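핸드헬드 그리퍼 키트 한 달 사용기 (Pledport 대여 서비스)

4월 말에 신청해서 한 달 남짓 써 본 그리퍼 키트 이야기를 정리해 둔다. 같이 작업하는 Soledad가 블로그에 쓸 거면 좋은 말만 쓰지 말라고 해서 불편했던 점도 그대로 적는다. 협찬은 아니고 대여료는 우리가 냈다.

키트 이름은 Bravo, 대여와 데이터 검수를 맡는 곳은 Pledport다. 로봇 팔은 오지 않는다. 사람이 손에 쥐고 쓰는 그리퍼 두 개와 충전기, 여분의 손가락, 육각 렌치, 인쇄된 안내서가 상자 하나에 들어 있다. 우리는 집 안에서 천을 다루는 동작을 모으고 있고, 로봇 팔을 빌려 놓을 자리도 예산도 없어서 처음부터 손으로 드는 방식만 찾았다. 비교 대상은 Kernwood 쪽 키트였는데 최소 계약이 석 달이라 포기했다. Bravo는 30일 단위로 빌릴 수 있다.

신청 과정

신청서는 길다. 어떤 공간에서 쓰는지, 어떤 물건을 잡을지, 몇 사람이 쓰는지 다 적어야 한다. 천류라고만 썼더니 담당자인 Nahuel Herrera 씨에게서 메일이 와서 두께와 크기를 다시 물었다. 귀찮았지만 그 답에 맞춰 끼울 손가락을 골라 보내 준 것 같으니 대충 쓰지 않는 편이 낫다. 승인부터 도착까지 7일 걸렸다. 보증금은 따로 내고 반납 검수가 끝나면 돌려받는다.

받은 손가락은 노란색이고 가운데에 길게 홈이 나 있다. 단단해 보여서 얇은 천은 못 집겠다 싶었는데 손수건 정도는 무난하게 집힌다. 문제는 두꺼운 쪽이다. 기모가 든 옷을 접힌 채로 들려고 하면 한 겹만 딸려 올라오는 일이 잦다. 안내서에는 손가락을 천에 눌러 붙인 다음 닫으라고 되어 있고, 그렇게 하면 나아지긴 하는데 매번 신경을 써야 한다.

무게와 손목

무게는 안내서에 나와 있지만 숫자보다 무게중심이 중요하다. 앞쪽이 무겁다. 처음 이틀은 손목이 아파서 오래 못 했다. Soledad는 손이 작은 편이라 방아쇠를 끝까지 당기는 데 힘이 더 든다고 했다. 손잡이 크기를 바꿀 수 있는지 물어봤는데 지금은 한 가지뿐이라는 답을 받았다. 다음 버전에서는 꼭 고쳐 줬으면 한다.

우리는 한 번에 22분씩 하고 쉬는 것으로 정했다. 배터리는 그보다 훨씬 오래가니 충전 때문에 끊긴 적은 없다. 충전 단자 덮개가 뻑뻑해서 손톱으로는 잘 안 열리고, 나는 결국 동봉된 렌치 끝으로 열었다. 이러다 흠집이 나면 보증금에서 깎이는지 물어봤더니 그 정도는 괜찮다고 한다.

녹화와 업로드

작업 하나를 시작할 때 버튼을 길게 누르고, 끝나면 다시 길게 누른다. 진동이 한 번 오면 시작, 두 번 오면 종료다. 진동이 약한 편이라 놓치기 쉽다. 첫날 분량 중에는 시작된 줄 알고 그냥 빨래만 갠 것이 꽤 있었다. 소리 알림 옵션이 앱 설정 깊숙한 곳에 있으니 받자마자 켜 두는 것이 좋다. 나는 일주일 지나서 찾았다.

업로드는 Distudard라는 프로그램으로 한다. 컴퓨터에 깔고 케이블로 연결하면 파일을 알아서 가져가는데, 속도는 느리다. 한글 경로에 설치하면 오류가 난다는 점은 안내서에 없다. 내 경우는 사용자 폴더 이름이 한글이어서 드라이브 바로 아래에 폴더를 새로 만들고 나서야 됐다. 고객지원에 알려 주었고, Zainab Mohammed 씨가 다음 날 답장을 보내 왔다. 응대는 빠르고 친절했다. 다만 답장이 영어로만 온다.

검수 결과

이 서비스에서 제일 궁금했던 부분이 검수였다. 올린 파일을 Pledport에서 확인해서 쓸 수 있는 것과 없는 것을 나눠 준다. 한 달 동안 올린 것은 270건이고, 그중 거의 30건이 반려됐다. 반려 사유는 파일마다 한 줄씩 붙는다. 제일 많았던 것은 손가락 끝이 물건에 가려 안 보인다는 것이었고, 다음이 움직임이 너무 빠르다는 것이었다. 사유가 짧아서 어느 시점이 문제인지 바로 알 수 없는 점은 아쉽다. 시각만 같이 적어 줘도 훨씬 고치기 쉬울 것이다.

검수 담당이라는 Abelardo Londoño 씨와 통화를 한 번 했다. 평소 빨래 개는 속도보다 절반쯤 느리게 움직이고, 잡기 전에 잠깐 멈추라고 했다. 그 뒤로 반려가 눈에 띄게 줄었다. 이런 내용은 통화로 들을 게 아니라 안내서 첫 장에 있어야 한다고 생각한다.

작업 장소

처음에는 식탁에서 했다. 식탁은 높이가 좋지만 상판이 매끄러워서 천이 자꾸 밀린다. 그래서 침대로 옮겼고, 매트리스가 눌리는 게 걱정이었는데 대자리를 깔아 두니 괜찮았다. 자리가 천을 적당히 잡아 줘서 한쪽 모서리만 집어 올리는 동작이 편하다. 대신 오래 하면 허리가 아프다.

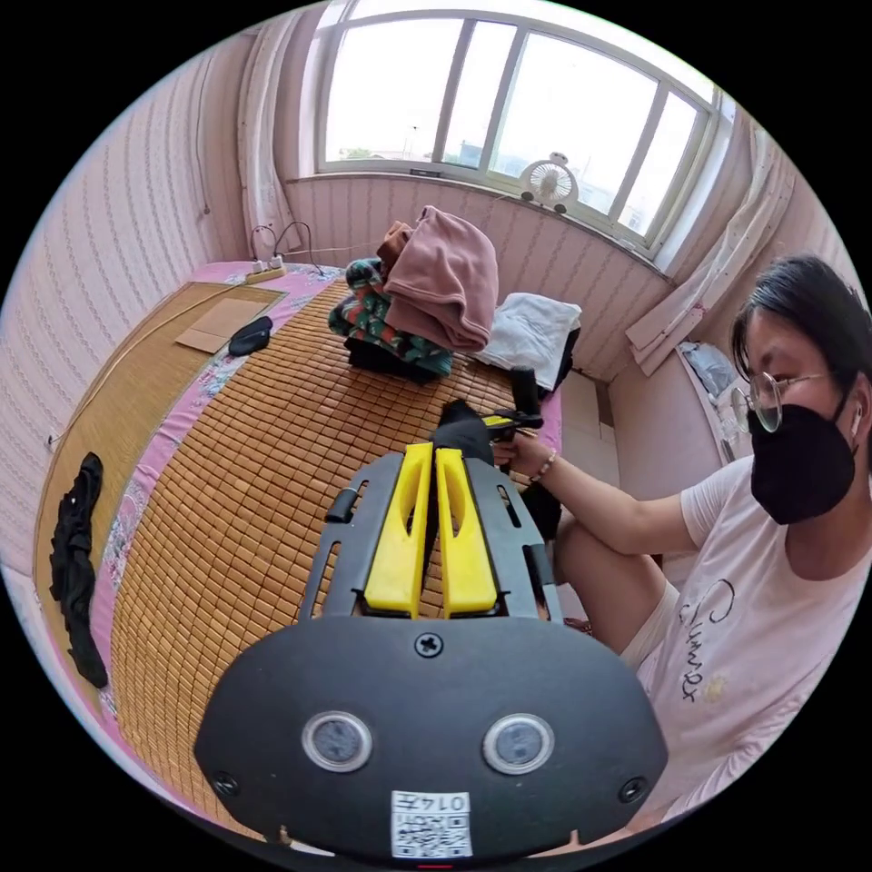
두 사람이 마주 보고 할 때는 누가 먼저 잡을지 미리 말로 정해 두어야 한다. 그러지 않으면 그리퍼끼리 부딪친다. 부딪쳐도 고장이 나지는 않았지만 그 파일은 어차피 못 쓴다. 멀티탭은 침대 쪽으로 끌어다 두는 편이 편하고, 옷은 가까운 쪽이 아니라 벽 쪽에 쌓아 두는 것이 좋다. 가까이에 두면 팔을 뻗을 때 소매에 걸린다.

렌즈는 하루에 한 번 닦는다. 옷을 다루다 보면 보풀이 생각보다 많이 붙는다. 안경 닦는 천이면 충분하다. 겉면 나사는 한 달 동안 풀린 적이 없고, 손가락을 고정하는 쪽은 일주일에 한 번 정도 조여 주었다. 여분 손가락은 쓰지 않았다.

비용

정확한 금액은 계약에 따라 다르다고 해서 여기에 적지 않는다. 우리 같은 작은 팀이 한 달 써 보기에 무리가 되는 수준은 아니었다. 주의할 점은 검수 비용이 올린 건수로 매겨진다는 것이다. 반려된 파일도 계산에 들어간다. 그러니 첫 주에는 욕심내지 말고 조금씩 올리면서 기준을 익히는 것이 낫다. 나는 첫날부터 잔뜩 올렸다가 비용을 꽤 버렸다.

반납 택배비는 이용자 부담이다. 상자와 완충재를 버리면 안 되고, 버렸을 경우 따로 사야 한다. 우리 집에서는 상자를 거의 버릴 뻔했다.

누구에게 맞는가

로봇 팔 없이 조작 데이터를 조금 모아 보려는 팀이면 쓸 만하다. 혼자 하는 사람에게도 빌려준다고 하는데, 천처럼 두 손이 필요한 작업은 양손에 하나씩 들어야 해서 손목 부담이 크다. 단단한 물건 위주라면 훨씬 수월할 것이다. 컵과 수저로도 몇 번 해 봤는데 이쪽은 첫 시도부터 거의 다 통과됐다.

다른 팀에서 같은 키트를 써 본 Erlinda Rivera 씨는 Distudard의 자동 분류 기능을 칭찬하던데 우리 계정에는 그 메뉴가 없었다. 요금제 차이인 것 같고, 문의해 둔 상태다. 답이 오면 댓글로 적어 두겠다.

일단 30일을 한 번 더 연장했다. 다음 달에는 수건과 양말을 할 예정이고, 손잡이에 감을 테이프도 주문해 두었다.

2019-05-31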